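Why Does Salt Disappear in Water?

Stir a spoonful of salt into a warm glass of water, go round and round for a bit, and soon you can't see it anymore! Where did it go? Well, it's still in there, and one tiny sip would tell you so.
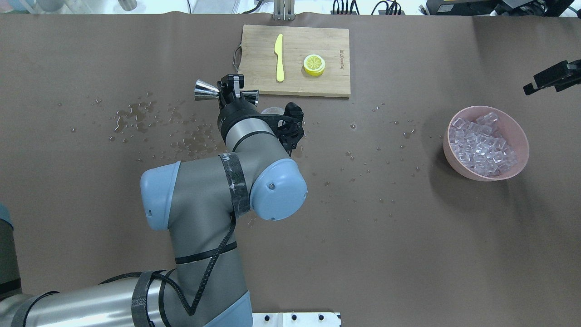

Salt is made of teeny bits packed tightly together, far too small for your eyes. Water tugs at those bits and pulls them apart, a few at a time, until they are spread all through the glass. Grown-ups call this dissolving (say it like this: dih-ZOL-ving).

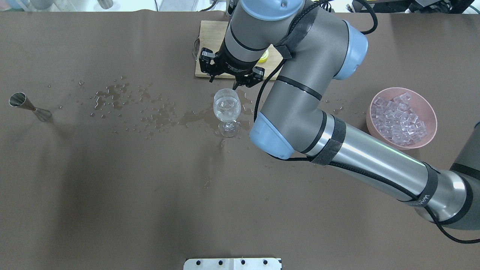 Can you ever get the salt back?
Leave salty water in a shallow dish on a sunny windowsill and wait. The water drifts off into the air, the salt stays behind, and you'll find little white crystals in the dish.

People have gathered salt from the sea this way for more than 3000 years, with big flat ponds and lots of sunshine.

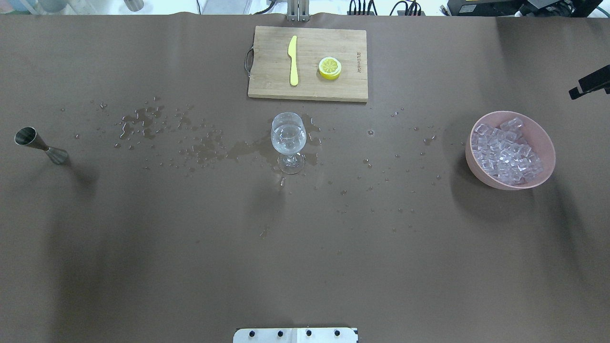
Sugar dissolves too, and so does the powder in your cocoa, at least partly, and that's why there is often a muddy bit left at the bottom of the mug in December. Give it another stir!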